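Ticket 688 – Tabletop bin, lid will not stay shut
Site: Drelanside, shop floor, writing table
Opened: July 2018
Status: open again

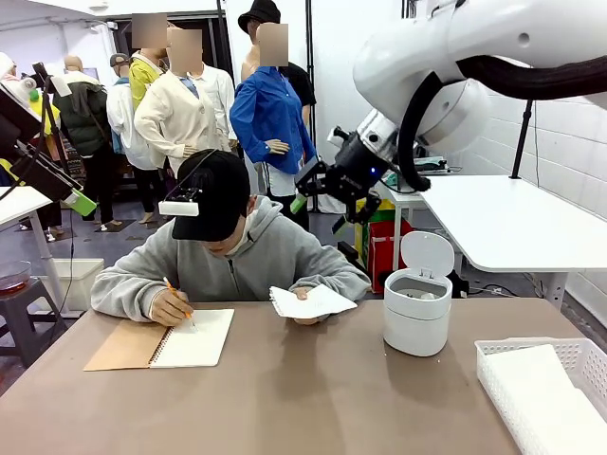

Reported by the shop as "lid pops up by itself." I have my doubts about the "by itself" part. A small bin that sits within reach of everyone at the table gets knocked, leaned on and overfilled, and then the hinge gets the blame.

Entry 1
Asked the shop to empty the bin, wipe the rim and close the lid by hand. They say it held for the afternoon. Supplier (Kustusa) says the hinge is good for up to 1000 openings. I would like to know who tested that, and with what in the bin.

Entry 2
Lid up again. Shop wants a replacement from Rizzi. Declined for now. The last one we swapped, in March, had the same complaint against it and closed fine on my bench.

Entry 3
Kustusa suggests "re-seating the hinge pin." Did it. The lid feels a little stiffer – could be the pin, could be me wanting it to be the pin. No change I would put money on.

Entry 4
Shop now asks if the paper can go in the white mesh basket instead. Fine by me, but a basket with no lid does not fix a lid. Also, please stop putting clean sheets and scrap in the same basket. Two notes got thrown out that way and that was logged as a bin fault too.

Next step: leave the bin where it is, write down each time the lid is found open and what was in it. Sestness will not take a return without that list.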